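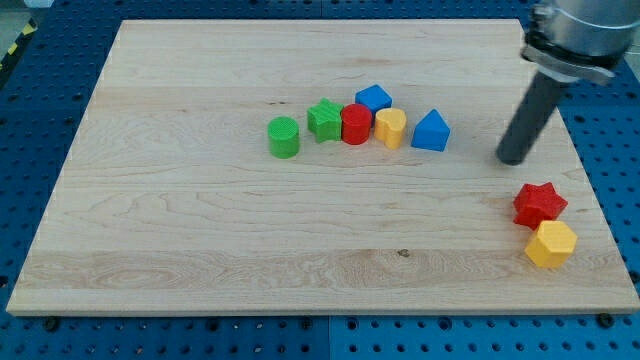 Print | E-mail

Tarkeck to Open Solid Wood Panel Plant in Clernier

CLERNIER, Monday, September 25, 2023 – Tarkeck, a maker of solid wood panels for furniture shops and kitchen companies, said today that it will open a second plant in Clernier. The plant will produce edge-glued hardwood panels for tabletops, counters, shelving and stair parts. First deliveries are planned for February.

The company has leased a former paper warehouse on the east side of town, next to the freight line. The building has been empty for several years. Work on the roof and the electrical supply is finished, and the dust collection system is being installed now. Two drying kilns will be built in the yard behind the loading docks.

Tarkeck expects to employ 198 people at the site once both shifts are running. Hiring for the first shift begins in October. Open jobs include kiln operators, lumber graders, glue line operators, sanders, forklift drivers and maintenance technicians. Experience in wood products is helpful for the grading and kiln positions but is not needed for most of the others. New employees will be trained at the company's existing plant for three weeks, with travel and lodging paid.

The Clernier plant will work mainly in hard maple, red oak, white oak and ash. Walnut and cherry will continue to be processed at the existing plant, where smaller lots are easier to schedule. Customers who order mixed species will receive one invoice and, where possible, one shipment.

Panels from Clernier will be sold under the Wudness name, which Tarkeck has used for its standard product line since the line was introduced. Wudness panels are sold unfinished, sanded on both faces, and wrapped for shipment. They are offered in two grades. The Select grade is sorted for even color on the show face. The Natural grade allows mineral streaks, figure and small sound knots, and has made up a growing share of orders from table makers and restaurant outfitters.

To serve those buyers, the company will add made-to-order sizes in the Natural grade. Customers will be able to order panels up to 2000 millimeters long in any width the press can hold. Orders placed by noon on a Thursday will be scheduled for the following week. Standard sizes will still be kept in stock and will ship in two business days.

Most of the lumber for the new plant will come from sawmills within 100 miles of Clernier. Tarkeck has signed supply agreements with several family-owned mills in the area and is talking with others. Mills that wish to be considered should be able to supply green or air-dried lumber in four-quarter and six-quarter thickness, graded and end-coated. Payment terms are 15 days from receipt.

Sawdust and edge trimmings will be burned in a boiler that heats the kilns and, in winter, the main building. Shavings that are not needed for the boiler will be baled and sold to local farms as animal bedding. The company said the boiler has been approved under the town's air permit and will be tested each year by an outside contractor.

Trucks will enter and leave by the north gate only. The town had asked for this change after residents on the south side raised concerns about traffic near the elementary school. Deliveries will be received on weekdays between 7 a.m. and 4 p.m. The saws and planers will not be run overnight. The kilns run around the clock, and their fans have been placed on the side of the building that faces the tracks.

Suksawat, a distributor of cabinet and furniture supplies, will handle Wudness panels for small shops that do not buy directly from Tarkeck. Under the agreement, Suksawat will stock the most common sizes in maple and white oak at its own warehouses and will offer cut-to-size service at the counter. Shops that already have an account with Tarkeck may keep it or move to Suksawat. There is no change in pricing for existing customers through the end of the year.

Samples of both grades can be ordered now. Each sample set contains one piece in each species and a care sheet covering storage, flattening and finishing. The care sheet advises shops to keep panels wrapped until they are ready to be used and to finish both faces the same day to limit cupping. Sets are free to trade customers and can be requested through the sales office or any Suksawat counter.

An information session for job seekers will be held at the Clernier town library on the second Saturday in October, from 10 a.m. to 1 p.m. Applications will be accepted there on paper. They can also be dropped off at the plant office, 1072 Depot Road, on weekdays. A public open house is planned for spring, after the second kiln is in service.

About Tarkeck

Tarkeck manufactures edge-glued hardwood panels and stair components for the furniture, kitchen and building trades. The company is privately owned. Its products are sold directly to manufacturers and through distributors.

Media contact:
Tarkeck Communications Office
1072 Depot Road, Clernier

Print this release | E-mail this release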